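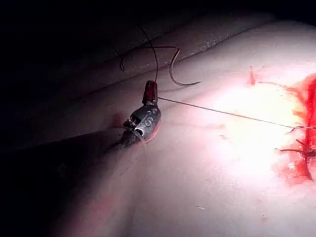

Matúš Mikuš

Zwischenbericht an die Förderstelle Emamari, Nahtprojekt Skellthorpe

Die Einzelknopfnaht sitzt! Mit diesem Satz wollte ich den Bericht schon im Dezember anfangen, damals wäre er noch geschwindelt gewesen. Inzwischen üben wir jeden Dienstag ab 17 Uhr, und die Gruppe ist so gern dabei, dass ich abends das Licht ausmachen muss, damit alle nach Hause gehen.

Am meisten Zeit geht nach wie vor in die Fadenführung. Eine Schlaufe, die zu groß gerät, kippt weg oder legt sich um die Spitze, und dann sucht man das freie Ende. Wir lassen deshalb seit der zweiten Kursphase kürzer abschneiden und die Nadel erst neu fassen, wenn der Faden ruhig liegt. Das klingt nach wenig, hat aber bei den Anfängern mehr gebracht als die beiden Theorieabende (die ich trotzdem nicht missen möchte, die Diskussionen waren großartig). 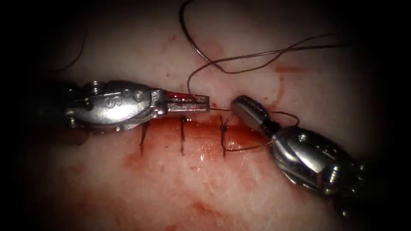

Beim Abstand zwischen den Stichen sind wir vom Millimeterpapier abgekommen und arbeiten nach Augenmaß. Ich bespreche mit der Gruppe jetzt immer die Wunde selbst: Wo sie zum rechten Ende hin etwas breiter wird wie hier, muss man früh überlegen, wie man die Spannung verteilt. Die drei Fäden queren den Schnitt fast senkrecht, und der mittlere mit seinem kleinen Knoten am oberen Ende ist genau so, wie ich ihn mir wünsche – schlicht und gerade. Am rechten ist oben noch deutlich mehr Material, darüber haben wir lange geredet.

Zu den Mitteln: Für Nahtmaterial aus dem Halás-Sortiment haben wir 359 Euro ausgegeben, für Gewebe und Entsorgung rund 418 Euro. Beides liegt im bewilligten Rahmen. Die Nadeln in der kleineren Krümmung sind bestellt, Flavstead liefert leider erst mit der nächsten Charge.

Offen ist die fortlaufende Naht. Dafür brauchen wir noch fünf Termine, und ich bitte darum, die Raumkosten bis dahin weiter aus dem laufenden Budget decken zu dürfen. Besuch ist jederzeit willkommen, am besten gegen 18 Uhr, dann sind alle am Nähen.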